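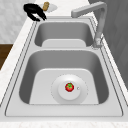
**Kitchen drain gurgles and backs up into the other bowl when the dishwasher runs**

Posted in Plumbing & Drains by Deok-su Yeom, 25 February 2021

We moved into a house in Nindmont last spring. It was built in 1920 and the kitchen was redone at some point by a previous owner. The sink has two bowls that share one trap underneath, and there is a dishwasher to the right that drains into the tailpiece on that side.

When the dishwasher pumps out, the drain gurgles and a couple of inches of gray water come up in the bowl the dishwasher isn't connected to. It goes down again in ten minutes or so. If I run the faucet alone, everything drains fine unless I fill a bowl to the top and pull the stopper, and then I get the same gurgle at the end.

Things I have tried:

- Plunging one side with a wet rag held over the other drain. Better for two days, then the same.
- Taking the trap off and cleaning it. There was some grease but it wasn't blocked.
- Boiling water and dish soap, several times.

A local company quoted me $536 to open the wall and "look at the vent." I asked if they could snake it first and they said it would be $159 on top of that. I don't mind paying for something that needs doing, but I'd like to know whether the vent is a reasonable guess or whether I should be looking somewhere else. No other drain in the house has a problem. I can post measurements if that helps.

---

**Byung-chul Ham**

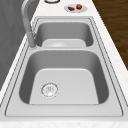
I would not open a wall yet. You have a partial clog past the trap, or a venting problem, or both, and you can narrow it down for very little money.

A dishwasher pump pushes water out faster than most faucets run. If the branch line in the wall is narrowed by grease, it will keep up with the faucet and fall behind the pump, and the extra water goes up the nearest open pipe. That is the other bowl. Filling a bowl and letting it go does the same thing, so your two symptoms agree with each other. Old galvanized branch lines are bad for this. The inside gets rough and the grease sticks to it.

I would do it in this order:

1. Put a bucket under the trap and take off both the trap and the trap arm, back to the wall.
2. Feed a 25-foot hand snake into the pipe in the wall. Go slowly and keep turning. If it stops after a few feet you may only be at the elbow, so back off a little and try again before you decide it's the clog.
3. Pull it out and look at the end. Black sludge means grease.
4. Put everything back, run hot water for ten minutes, then run a drain cycle on the dishwasher while you watch the other bowl.

If the snake goes all the way and comes out clean and you still get the backup, then look at the vent. From the roof you can run a garden hose down the vent stack with someone inside watching the sink. Leaves and bird nests are the usual thing. Don't do this on a wet roof.

Also look at the tee where the two bowls join. There should be a baffle inside it to send the water down. I have seen remodels where somebody used a plain tee, and then water from one side shoots straight across to the other – it looks exactly like a clog. A baffle tee costs a few dollars.

Last thing, check that the dishwasher hose loops up high under the counter before it comes down to the tailpiece. It won't cure the backup but it keeps dirty water from running back into the machine.

---

**flustaven_dan**

had this same thing, poured drain cleaner in it 3 times and it went away. came back after a few months tho

---

**Moreira**

Please don't use drain cleaner if you are going to take the trap off afterward. It sits in there and it will burn you. If any has already gone in, tell whoever does the work.

On the price: ask for the snaking by itself. It's odd to quote the wall first. I'd get a second company out, and if the line turns out to be galvanized, ask both of them what they'd charge to replace the piece between the sink and the stack. Ours was under $400, but the pipe was easy to reach from the basement.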